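Packing the Small Orders: A Conversation with Rekha Dhillon

Rekha Dhillon has run packing at Trirwood, a gift and stationery shop that also ships to other stores, for seven years. Before that she worked the counter at a bakery, where she learned to fold boxes fast. We met in the back room at Trirwood, where the shelves go up to the ceiling and most of what is on them is flat paper bags in bundles of 40.

Her first job there was bags. "They gave me a stack and a bin of candles and said have fun," she says. "I tore the handles off the first two."

The handles are still what she talks about most. Trirwood buys bags with string handles, and the string goes where it wants. If it falls inside the bag, it catches on whatever is going in. If both handles hang to the same side, the bag leans.

"I tell new people to get the handles out of the way before they pick up the product," Dhillon says. "Otherwise you've got something in one hand and you're fishing for string with the other."

She packs heavy items with the bag standing up and light or flat ones with the bag on its side. The second method surprises people who come from retail, where the bag usually stands on the counter.

"On its side, you're sliding, you're not dropping," she says. "Soap, cards, a little box. You hold the top edge up so the mouth stays open and you slide it in till it touches the bottom. Then you stand the whole thing up."

Bonifacio Segura, who joined the packing team in June of last year, prefers to stand every bag up, and the two of them have not settled it. "He's good," Dhillon says. "His way takes more tissue."

Tissue is a cost she watches. A standard small order gets two sheets, one under and one over. During the holidays the shop went through so much that she began cutting the sheets in half for the smallest bags. Customers did not complain, so the half sheets stayed.

Color is decided upstairs. The current small bag is blue, after several years of brown. Dhillon liked the brown because it hid scuffs. She admits the blue looks better on a shelf.
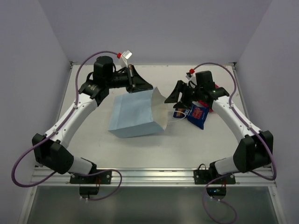

A light blue paper bag on its side, top edge lifted and string handle out in front.

On a full day the team packs 70 small orders before lunch. Dhillon sets out the bags the evening before, still flat, with the bottoms all facing the same way. She opens each one by hand and runs a finger along the bottom fold so the panel sits square.

Asked what she would change, she goes straight to the tables. The ones at Trirwood are too low for her, and she has raised hers on blocks. She would also like the bags delivered with the handles tucked flat. She has asked the supplier twice.

"They said they'd look into it," she says. "So I'm still pulling string."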